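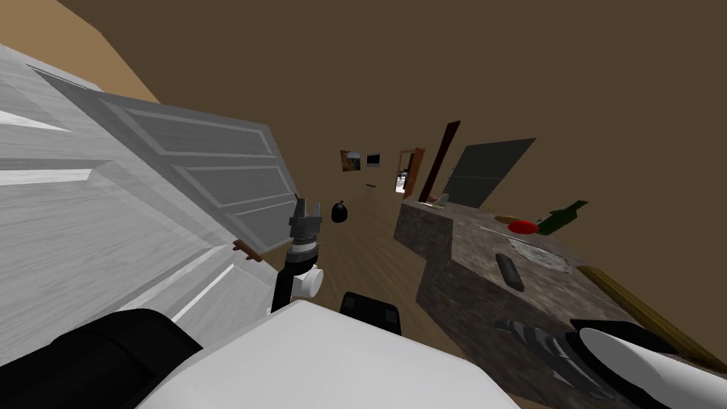 Chapter 4
Doors, Openings and Moving Through the Home

A house is planned around the way people move through it. Rooms are usually drawn first, as boxes with names in them, and the doors are added later to join the boxes up. Many of the faults that people complain about once they have moved in come from this order of work. A bedroom door opens against the wardrobe. Two doors in a narrow hall strike each other. The light switch ends up behind the door and has to be reached for in the dark.

In this chapter we look at internal doors: how wide they need to be, which way they should open, how they are built and what is fitted to them. External doors have to deal with weather and security as well, and are left until Chapter 6.

4.1 The opening and the door

It is important to keep two measurements apart. The width of the door leaf is the size printed on the label in the builders' merchant's yard. The clear opening width is the space a person can pass through when the door is open. The second is always smaller, as the stops, the thickness of the open leaf and sometimes the handle all take something away from it.

On the Estholm housing scheme, which we use as a case study throughout this book, the first set of drawings gave only leaf sizes. When the bathroom doorways were measured on site, the clear opening came to 662 mm. A person walking would not notice anything wrong. A person using a wheelchair or a walking frame would find it difficult or impossible to get through. The architect, Ayman Smadi, had the drawings reissued with the clear width written beside every door, and the bathroom openings in the remaining houses were widened.

4.2 Which way should it open?

The direction in which a door opens is called its swing. By custom, doors in British houses open into the room and not into the hall, so that the hall stays free. Older houses often have the hinges on the side that hides most of the room from anyone standing in the doorway. This gave privacy when the rooms were heated by open fires and shared by several people, but it makes the room awkward to enter.

Small bathrooms are the main exception. If someone falls behind a door that opens inwards, their body may block it. Outward-opening doors, sliding doors and doors with lift-off hinges are all used to deal with this.

In kitchens, check the swing against the worktops and appliances. An oven door and a room door should not need the same piece of floor.

4.3 Panelled and flush doors

A traditional panelled door is a frame of upright stiles and level rails, with thinner panels held in grooves between them. The panels can swell and shrink with the seasons without splitting the frame. A flush door has a flat face on each side, fixed over a light core. Many modern doors that look panelled are in fact moulded skins pressed into shape, often with a grain pattern, and are built in much the same way as a flush door.

Key terms

Leaf: the moving part of the door.
Stile: an upright member at the side of the leaf.
Rail: a horizontal member joining the stiles.
Lining: the timber fixed around the opening.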